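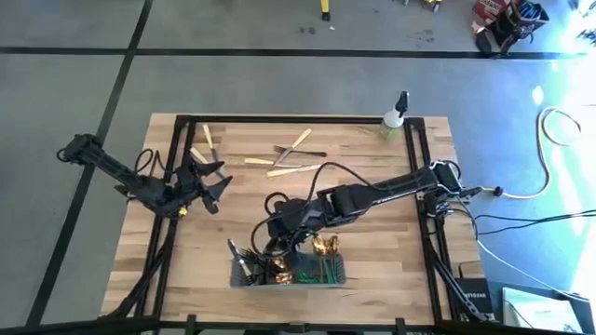 Pale-handled knives on the butcher block, with the gold, green and black cutlery in the gray caddy.

Dratance Opens a Lending Drawer for Mismatched Cutlery

Borrowers can take home a full table's worth of forks, knives and spoons, provided they do not mind that very few of them have met before

GUNDANO – Dratance, the neighborhood lending shop best known for its folding tables and its one good punch bowl, will add cutlery to its shelves in August. The new service is called the Kivi Drawer. It will lend out eating utensils in mixed sets to anyone with a shop card and a dinner coming up.

The Drawer grew out of a spring appeal for spare flatware. Dratance had hoped for a few matching sets. Gundano responded with the contents of its back drawers, including single forks, orphaned teaspoons and a large number of knives. The shop received 17 boxes before it took the sign down, and a few more afterward from people who had not noticed the sign was gone.

Everything has since been gone through at the long table, where gold spoons have shared space with green handles, black forks and a party of knives with pale grips and dark blades. The early plan was to sort by pattern. This produced a great many piles of one. The current plan is to sort by what a thing is for, and to let color look after itself.

Each set will include a knife, a fork and a spoon for every guest, plus a few extras to cover the usual losses under the couch. The smallest set serves eight and the largest serves 48. Borrowers who want all gold may ask for it, and the shop will do what it can, but gold spoons have been popular with everyone who has walked past them and there will probably be a line.
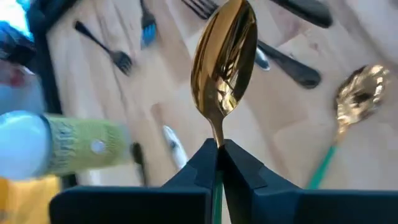

How borrowing works

Sets can be reserved at the Dratance counter and kept for 3 nights. There is no charge with a shop card. Cutlery should come back washed and dried, in the container it left in. The shop does not require that the same fork come back, only a fork. Staff have accepted that some households will use the Drawer to get rid of one they dislike, and have decided to call this circulation.

Small sets travel in a caddy, handles down, so that the forks can be told from the spoons at a glance. Knives go out separately in a rolled cloth. Please return them the same way. The person unpacking them will be grateful and will still have a thumb.

Larger sets go out by crate. The crates were bought from Fatus, a restaurant supply store that was clearing its back room and was willing to throw in delivery if somebody else did the lifting. Teaspoons are bagged first, as a teaspoon regards an open grid as a door.

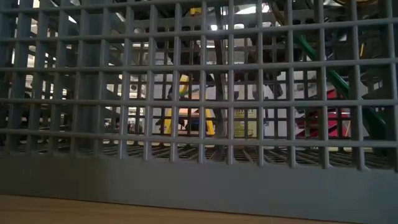 Gray plastic crate with lattice sides, on the wooden tabletop.

What the Drawer still needs

Serving spoons, mainly. Dratance has 41 knives it can spare and not nearly enough large spoons to get potato salad from a bowl to a plate. Soup spoons are also welcome. Butter knives are not, and the shop would ask residents to be firm with themselves on this point.

Donations may be left at the counter during opening hours. Odd pieces are fine, and so are loud colors. Anything bent should be straightened first or described as a ladle.

A preview evening will be held at the shop at 6 p.m. shortly before the Drawer opens. Chili will be served. Guests will be handed a spoon at the door and are asked to hand it back on the way out.

About Dratance

Dratance lends household goods in Gundano, including tables, chairs, tablecloths, cake stands and the punch bowl. The punch bowl is booked through the end of August.

Media and spoon inquiries: please ask at the counter.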